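# Perguntas frequentes – acabamento de tampos Pluditon

Respostas válidas para tampos de interior. Para exterior, consulte a ficha técnica da linha Brurnwood.

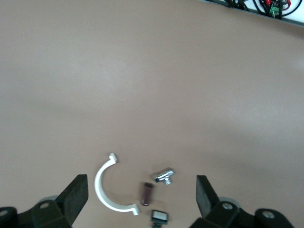

**Que grão de lixa devo usar antes da primeira demão?**
Grão 180. Entre demãos, passe grão 300 à mão, sem água.

**Qual é o intervalo entre demãos?**
60 minutos a 20 °C. Abaixo de 15 °C, duplique o tempo.

**O verniz pode ser diluído?**
Sim, até 5 % em volume, apenas com o diluente Ernov. Outros solventes alteram o brilho final.

**Posso aplicar sobre cera antiga?**
Não. A cera tem de ser removida por completo – caso contrário, o filme não adere.

**Quando posso pousar objetos quentes?**
Após a cura total, que demora sete dias, e sempre com base de proteção.

**Como se limpa o tampo no dia a dia?**
Pano macio e detergente neutro. Evite amoníaco e esfregões abrasivos.

**Onde encontro o número do lote?**
Na base da lata, por baixo do código de cor. Indique-o em qualquer reclamação.

**Quem responde a dúvidas técnicas?**
Songül Kocabaş (vernizes) e Ji-hoon Ok (ceras e óleos), exceto ao domingo.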